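Toy Swap Table Check: Bomari Hall, Spring Session
Friday, March 7, 2025 | By Žofie Vlček
2 min read

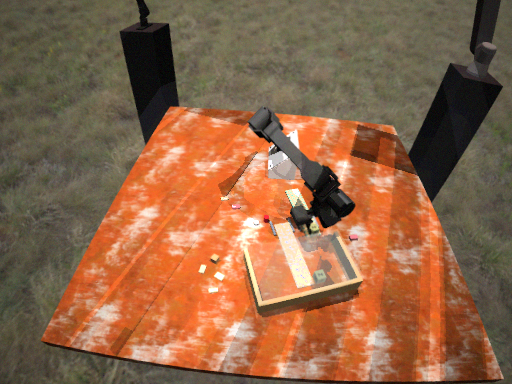 Orange-topped table on grass, with patches and streaks across the surface.

Done before doors open. Comments are mine unless marked HS (Houshang Soltani).

1. Small parts. OK. Tube tester used on everything in the under-threes crate. Two loose wheels binned.

2. Battery covers. Action needed. The Rekanier talking bear has a cover that opens without a screwdriver. Held back until we find the right screw.

3. Button cells and magnets. OK. Magnetic tiles checked along the seams. One cracked tile removed – do not tape these and put them back.

4. Ride-ons. OK. Hyvönen trike brakes and pedals fine. Handlebar grip replaced.

5. Soft toys. Partly done. 126 tagged as washed, 13 still to wash. HS: the 13 are in the blue bag by the sink, please don't put them out.

6. Cords and strings. OK. Pull-along dog had a long cord, now shortened.

7. Labels. Action needed. Four wooden puzzles have no maker or age mark. HS thinks they are Grurkia. I would leave them out until we know.

8. Plug-in toys. None accepted, same as August.

9. Walkways. OK. 120 cm kept clear between rows. Stroller parking moved to the side door.

10. Recall list. Checked against the printout. No matches.

Items 2, 5 and 7 to be looked at again before the next session. HS has the key to the cupboard.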